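Subtitles drifting on the Rønning restoration, plus the missing reel

Status: open
Area: playback / subtitles
Reported by: Laurinda Henriques

Hi all, me again! I run the little film night in Skestwood, and I'm trying to get a clean copy of the Rønning picture ready for July. Most of you will know it as the one about the two sisters and the forged altarpiece (the black and white one, with the long train scene). I've now spent three evenings on this and I'm putting everything down in one place so you don't have to ask me the same things twice.

What I have is the Drinitz release, the one that runs 182 minutes. The subtitle file came with it. What goes wrong is that the English subtitles start out perfect and then slip. By minute 72, when the older sister goes to the auction, they're coming up a good bit before anyone opens their mouth, and the joke about the frame gets read by everyone before it's spoken. By the train scene it's hopeless, people are answering questions that haven't been asked yet.

Things I tried the first evening: turned it off and on, obviously. Played it on the laptop, then on the player we use in the hall, which is a Kindine. Same slip in both, at the same spots as far as I could tell. I then used the delay setting in the Kindine menu and nudged the subtitles back until the auction scene was right, and of course that made the opening wrong. So a plain delay is no good to me.

Reply from Lurdes Vilela

Hi Laurinda, thanks for writing it all out, that saves me a lot of digging. When it gets worse the longer you watch, my first guess is always that the subtitles were timed for a copy running at a different speed. There's a shorter TV version of this film floating around that was run a bit fast, and I bet your file was made from that. Could you open the subtitle file in a text editor and tell me the time on the very last line? And then could you play the last spoken line in the film and give me the time for that too? If they're miles apart we're on the right track. Please send me the file as well, I have a soft spot for this movie and I'd like to see who translated it.

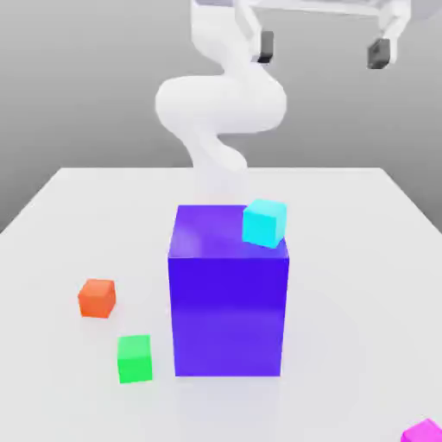 Update from Laurinda, second evening. I did what Lurdes asked and she was right that the end times don't match, the subtitle file gives up well before the sisters get home. So I used the stretch tool she linked (first line and last line, type in the right times, save as a new file). I've got the screen set up next to my desk now so I can pause and scribble, and I drew myself a line of how far off the subtitles were through the whole movie. I was expecting a nice straight slope. What I got bends one way and then back the other, an S, so the stretch alone was never going to fix it. The first hour is now lovely, then they're late, then they're early again by the ending.

Oh, and one more thing I noticed while I was at it. At the 67 minute mark there's a short scene in the church with no subtitles at all! They talk for ages in there. I went back to the original file to see if the stretch tool had eaten it, and no, the lines aren't in there either.

Reply from Lurdes Vilela

OK, the church scene is the clue I was missing. It was cut from the TV version, so whoever wrote your subtitles never had it. That means you've got two problems stacked on each other, the speed and the cuts, and you have to deal with them separately:

Go back to the untouched file. Don't work from the stretched one.
Fix the speed first, using the TV to film conversion in the tool and leaving the start and end times alone.
Play up to the church scene and check that everything before it sits right.
Split the file there and push everything after it later, until the auction lines up.
Carry on to the next place where it jumps, and do the same again.

I think there's one more cut somewhere before the train, but I haven't watched that version in years, so go by your ears.

Update from Laurinda, third evening

We're getting somewhere! Speed conversion done, split at the church, and the auction scene now plays beautifully, joke and all. The other cut was the bit where the younger sister argues with the priest on the platform. I split again there and it's good right through to the credits, apart from one line in the hotel that hangs on the screen too long. I can live with that.

Still open: I have 2 scenes with talking and no English. I don't speak the language well enough to do them myself, and the church one matters because it's where she admits who painted the thing. Does anybody have subtitles made for the long version, or could someone translate just those bits? I'm happy to type in the times. Leaving this ticket open until then.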